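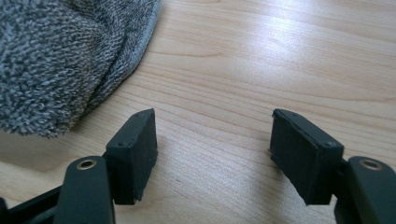

Siltero hand-held gripper, fingers open, with folded grey terry towel on a wooden tabletop.

Siltero Hand-Held Gripper
Two-finger tool for recording manual handling tasks
Supplier: Garano

Supplied with
One gripper, fitted with black rectangular finger pads
One spare pair of pads
Pad screws and driver
Printed set-up sheet

Planning quantities
Order one gripper per operator plus one spare per site. A site with 4 operators working a single shift should budget for 5 grippers. Pads are a consumable and are charged separately after the first spare pair. For towel and other cloth work, allow 6 pairs per gripper per year. Chipped corners and light scuffing do not affect use; replace a pad when it no longer sits flat on its mount.

Work surface
Any level table of fixed height. Glossy tops reflect overhead lighting, so price in a diffuser or a matt cover if recordings will be used for training. Cloth items should be bought in one batch.

Lead time
Grippers: 13 working days from receipt of order.
Pads: ex stock.
Orders for March delivery must be received by February 25, 2020.

Minimum order
Pads are sold in boxes of 110 pairs to resellers only. End users may order single pairs.

Quotations: Siiri Dambrauskienė
Spares and returns: Illia Antoniuk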